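### 3.2 Containers and surface wear

The household items were sorted in open sheet-metal bins with flared sides, supplied by Oldale and set on wooden tabletops. Metal was preferred to moulded plastic for its stiffness, and the flared walls let small items slide back towards the floor when dropped against them. Each bin was used for 600 placements before it was inspected, and 12 bins were inspected in all.

Wear was graded on the five-step scale of Dhanial and Dong, in which grade 1 denotes an unmarked surface and grade 5 a surface scratched over most of its area. Floors and walls were graded separately. The floors reached the higher grades first in every bin. Hard items with small contact areas, such as cubes and bottle caps, left short scuffs; long items with handles, such as hairbrushes and wooden spoons, left longer and shallower marks when they turned on landing.
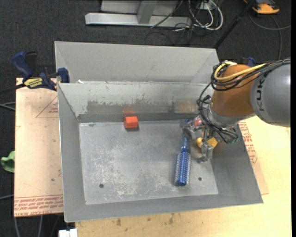
**Figure 4.** Worn bin floor with a small orange-red cube and a blue round hairbrush. Whitish scratches are heaviest across the centre and lower left; the lower part of the back wall carries a ragged, darker grey band.

Wall wear was harder to grade. Smearing and loss of finish look much alike under diffuse light, and the two graders (Gu and Lü) disagreed more often on walls than on floors. Where they differed by one grade the higher value was kept; larger differences were settled by a third reading under a side lamp. Cleaning with a damp cloth lowered the wall grade in some bins and left the floor grade unchanged. Wall grades are therefore reported both before and after cleaning in Table 3, and only the latter are used in Section 4.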